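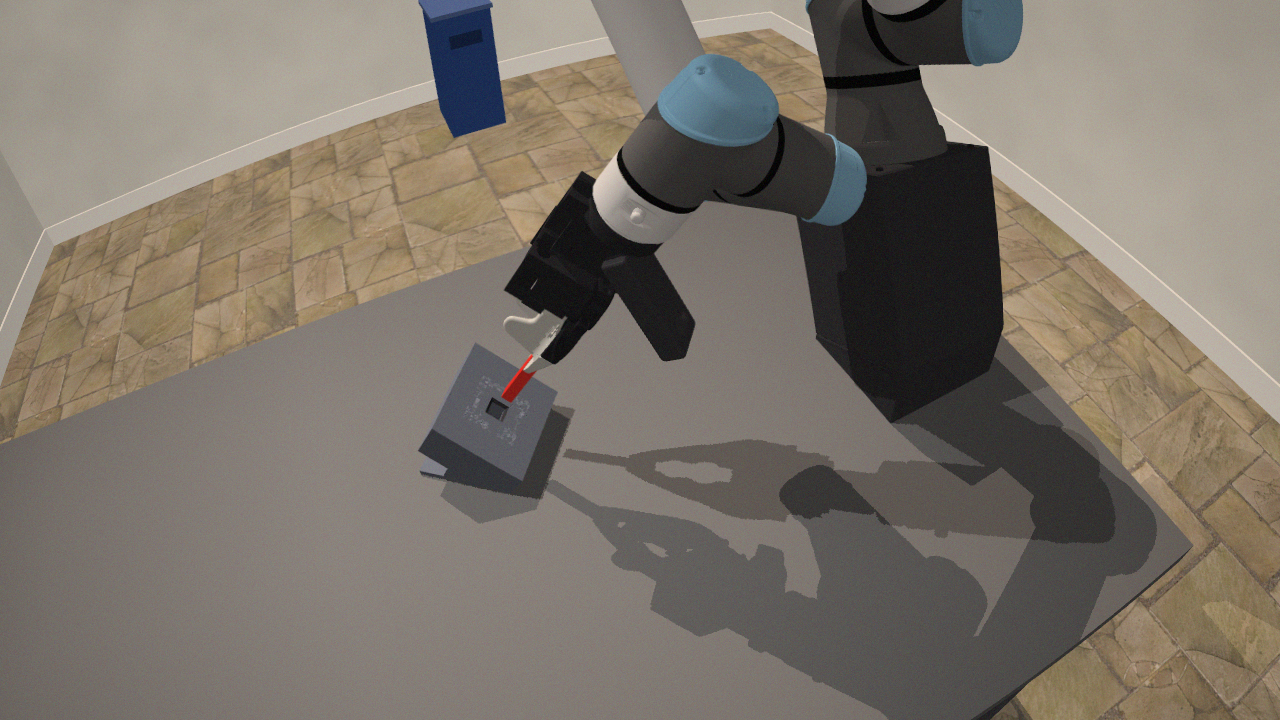

Peg insertion, week six: the offset was mine

Last month I wrote that the peg task in Adari was nearly done and I would move on to the drawer. I have not moved on to the drawer. The arm could get the red peg over the block and line it up well enough, and then on the way down it would touch the top face a little to one side of the hole and stay there, pushing.

For anyone who hasn't read the September post, Adari is the small control stack I work on in the evenings. It has a planner that gets the arm to a point above the block, a pose estimator that finds the hole, and a controller that takes over for the last 40 millimeters. All of it runs in simulation for now. The room, the table and the arm come from a scene file I got from Leonie Sauerland when we both worked at Dunbridge, and I have changed very little in it apart from the block and the lights.

I blamed the controller first. It is the newest part and the part I understand least. I lowered the stiffness sideways so the peg could slide when it touched, and I added a small spiral search. The search did find the hole sometimes. It also took long enough that I could go and make tea, and when it failed it failed the same way every time, with the spiral starting too far out and giving up before it covered the right spot. A search that always has to go in the same direction means the starting point is wrong.

So I stopped tuning and did what I should have done at the beginning. I gave the controller the true pose of the block straight from the simulator and skipped the estimator. The peg went in on every run I tried that night, with the spiral turned off. The controller was fine. I put most of my old gains back.

The estimator

The estimator looks for the hole in the block's top face and for the speckled markings that go around it. The markings are there to give it some texture, because the face is otherwise one flat blue-gray and the hole by itself is a small dark square that could be turned any of four ways. It runs on two cameras. One is fixed and looks at the table from outside. The other is a fisheye that moves with the gripper, and it has the fingers in view along with most of the tabletop.

I compared the estimate with the true pose over 779 saved frames from each camera. The fixed camera was noisy but centered. The fisheye was much less noisy, and its error pointed away from the middle of the image nearly every time. It got worse the closer the block was to the rim of the circle. I had been giving the fisheye more weight when combining the two, exactly because it was less noisy, so I was trusting the wrong one.

The cause was in the lens model. I had written the projection with 4 distortion terms, the way the renderer does it, but my loader for the calibration file only read the first 2 and left the others at zero. There was no error and no warning. Near the center of the image the missing terms make no difference you would notice, which is where I had tested it.

The fix was one line in the loader. I also made the loader refuse a file if the number of terms doesn't match the model, and I wrote a test that projects a grid of points out to the rim and back again. I used to have a test like that in the old Barrientos code and did not bring it over.

Shadows

The other thing I looked at was shadows. The arm throws large dark shapes across the table, and they move when it moves. My first version of the estimator thresholded on brightness, and it would sometimes pick a dark patch of shadow as the hole. The current one asks for the dark square and the lighter markings around it together. That got rid of the false hits on the tabletop. I turned the shadows off for one batch to see if they mattered to the offset, and they didn't, so they are back on. I want them on anyway. A real lamp over a real table is going to do the same thing.

The shadow map is fairly low resolution and the edges come out jagged in the fisheye view. I could raise it, but it slows the rendering down and I haven't seen it hurt anything.
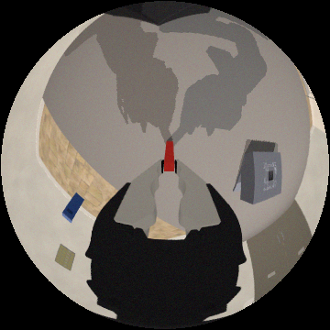
Why not undistort the fisheye image first and run an ordinary detector on it?
I tried that early on, and it either throws away the outer part of the view or stretches it so far that the markings smear. The block is often off to one side while the arm is still approaching, so the outer part is the part I need. Working in the original image and putting the lens model into the pose fit keeps all of it, as long as the lens model is right.

What's next

The planner still picks odd elbow positions when the block is turned a long way. It gets there, but it swings wider than it needs to, and on a real arm I would not want to stand near it. I think the cost on joint travel is too low compared to the cost on time. I'll try a few values this weekend.

After that I want to randomize the block pose properly. At the moment I pick from a list, and the list is in a file called poses_new_2, which tells you how carefully I've been keeping track. Leonie has a sampler in her Masosmont repo that checks reachability before it accepts a pose, and she said I can copy it.

Then the drawer. The handle model is already in the scene folder, and it needs a collision mesh before I can do anything with it.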